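How to Make a Fabric Pinboard Screen for Your Desk

2024-08-18

I have wanted a proper desk screen for ages. My desk backs on to the hall, so anybody going to the kitchen gets a good look at whatever I'm up to, and the noise of the boiler cupboard comes straight at me all winter. The ready-made ones I liked were dear and the cheap ones were all the colour of old porridge, so I had a go at making my own. It took me a weekend (a slow one, with a lot of tea) and I'm so pleased with it that I've since made a second for the sewing table!

You don't need to be handy for this. If you can cut along a line and work a staple gun you'll be fine. You'll want the whole of the floor for the stretching part though, so warn whoever you live with.

What you need

A sheet of softboard, the sort sold for noticeboards. Mine is 1000 mm long and I had the shop cut it to height for me.
Thin wadding, enough to cover the front and wrap round the edges.
Fabric, cut bigger than the board by a good hand's width all round.
A second, cheaper bit of fabric for the back. I used an old sheet.
A staple gun and a box of short staples.
4 desk clamps or screw-on feet.
A dinner plate, a pencil, a craft knife, sandpaper and a dust mask.

Picking the fabric

Please don't skip this bit, I spent longer on it than on anything else. You want something with a little bit of give but not a stretchy jersey, because jersey goes wavy the minute you pull it. Plain upholstery cloth is lovely to work with. Wool mix is even nicer and pins vanish into it, but it costs more. I ordered mine from Venditz, who send out little swatches if you ask, and I ended up with a heavy weave from their Henríquez range in a mossy green.

Stripes and checks look smashing on the roll and then drive you mad, as every tiny wobble in your stapling shows up. For a first go I'd choose a plain one. Mid tones are kinder than very pale ones too, which show every inky fingerprint.

Hold the swatch up to a window before you commit. If you can see the shape of your hand through it, you'll see the wadding through it as well, and every staple you put in the wrong place.

Step 1: Measure the desk

Measure along the back edge of your desk and decide how much of it you want covered. I left a gap at one end of mine for the lamp and the cables, and I'm very glad I did. For the height, sit down in your usual chair and get somebody to hold a bit of cardboard up behind the desk while you say higher, lower, higher. I settled on 44 cm. Any taller and I felt like I was in a phone box.

Step 2: Round off the top corners

You can leave the corners square, but fabric bunches up horribly on a sharp corner and it's much more likely to wear through there. Lay your dinner plate on the corner so its edge touches the top and the side of the board, and draw round it. Cut along the line with the craft knife, lots of light strokes, then rub the edge down with sandpaper until it feels smooth all the way round. Do wear the mask, softboard dust gets everywhere.

Only the top two need doing. The bottom corners sit down by the desk and want to be square so the feet have something to grip.

The plainest version of this, one flat colour with softly rounded top corners along the back of a white desk, is the look I kept coming back to when I was planning mine.

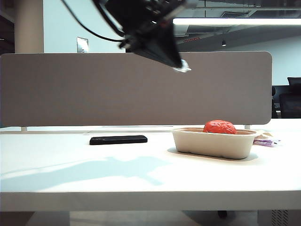 Step 3: Put the wadding on

Lay the wadding on the floor and put the board face down on top. Trim it so you have enough to fold round the edge and no further. If it comes too far round the back you'll get a fat ridge, and the back cover will never lie flat (ask me how I know). Put a staple in the middle of each side first and then fill in the gaps. Don't pull it tight, it only needs to stay put.

At the curves, snip little notches out of the wadding so it folds round without lumps. They don't have to be neat. They'll never be seen again.

Step 4: Stretch the fabric

Iron your fabric first. I know, I know, but a crease that's been sitting in a parcel for a week won't stretch out, and you'll be looking at it every working day.

Put it right side down on the floor with the padded board on top, face down again. Check the weave runs straight along the long edge. Staple the middle of the top, then pull gently and staple the middle of the bottom, then do the same for the two short sides. Now turn it over and have a look before you go any further. If it's straight, carry on outwards from the middle, a few staples on one side and then a few on the opposite one, stopping before you get to the corners.

For the rounded corners, make lots of small pleats and staple each one down on the back as you go. Small is the secret here! My first corner had three big pleats and looked like a pie crust. When I took them out and made a whole row of tiny ones the front edge went smooth.

I got through 33 staples on one long side alone, so do buy the full box.

Step 5: Cover the back

Cut the old sheet a bit smaller than the board, turn the edges under and press them with the iron. Lay it over all the raw edges and staples and staple it down close to the fold. If the back is going to be on show you might prefer to slip stitch it by hand. I started doing that on mine, got halfway along the top and went back to the staple gun.

Step 6: Fix it to the desk

I used Sondis clamps, which hold the board in a sort of slot and tighten under the desk top, so there's no drilling. Check how thick your board is once it's got its padding on before you buy any, as I forgot and had to send the first lot back. Kato do a screw-on foot that is cheaper and sturdier, but you need to be happy putting holes in your desk.

Space the clamps evenly, with the outer ones a little way in from the ends. Tighten them all a bit, stand back and check it's upright, then tighten them properly. If it leans, a folded bit of card in the slot sorts it out.

Looking after it

Run the hoover over it with the soft brush every couple of weeks. For marks, dab with a barely damp cloth and let it dry on its own. Don't be tempted to scrub or you'll fluff up the surface, and that's worse than the mark was.

Ordinary drawing pins are fine, though I like the long map pins better as they go through the wadding and properly into the board. Keep heavy things off it. I hung my headphones from a pin for a month and there's now a small dip in the top edge.

A word about the noise. It does soften things a bit, mostly my own typing bouncing back at me off the wall, but I can still hear the boiler. I'm going to try a thicker wadding on the next one, which I want to get done by November, and I'll add a note at the bottom of this page when I've lived with it for a bit.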